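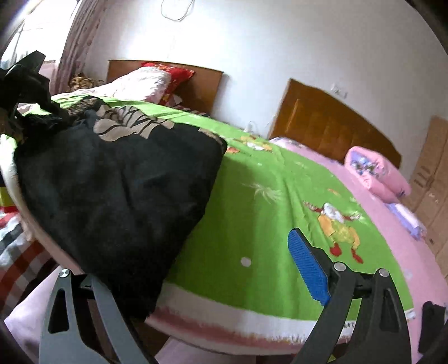
Linen Swap Season Is Back at Nidport!

October 2023

The weather has turned, the heavy covers are coming down off the shelves, and the Nidport Linen Swap is open again. We are so happy about this one. The June swap cleared out 417 pieces, and most of those were plain white. This time we want color. Bring the loud stuff! Cartoon bedspreads, pink sheets, anything with a clown or a big leafy print on it. Kids go straight for these, and so do plenty of grown-ups with a spare bed to cheer up.

A bright green bedspread does something wonderful to a small bedroom. Put it over a pink sheet, fold a quilt at the end, and you have a room that somebody wants to walk into on a gray afternoon. None of it has to match. The best beds we have seen come out of the swap were put together from 3 different bags, and they looked better than any set.

Drop-off is at the Gotwood hall, side entrance, same as before. The Morrison Street door is for pickup only, and please don't leave bags on that step overnight — we lost a very nice blanket to the rain that way. Wash and dry everything first, and skip the scented dryer sheets if you can.

A word about sorting at home, which is half the fun. Strip the bed down to one cover and use it as your table. Clothes go in one heap, bedding in another, and anything you can't decide about goes in the middle until you've had a cup of coffee. Dark things show up beautifully against a bright cover, so you can spot a loose thread or a missing button before it goes in the bag (and lint, so much lint). Patterned black pieces with tan or beige in them have been very popular on the clothing rail. If you have one you never wear, send it our way.

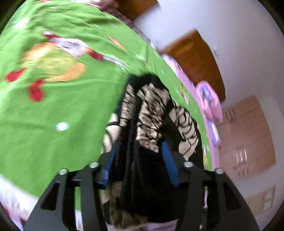 Can I bring clothes as well as bedding?
Clothes are welcome as long as they come in their own bag, with a note on the outside saying what size they are. Bedding gets sorted on the long tables and clothing goes straight to the rail, so separate bags save a lot of digging.

The limit is 2 bags per household for the first weekend. After that, bring whatever you like. Pillows are still a no, sorry, but pillowcases are a big yes, even single ones. Odd pillowcases go to the Stirnance sewing table, where last season they became drawstring bags, doll quilts and one really splendid apron with pockets made from a cartoon print.

If you've never sewn a thing, come to the sewing table anyway. There are spare needles, a big tin of thread, and always someone around who can show you how to take up a hem. Bring your own scissors if you have a pair you like — ours are getting dull.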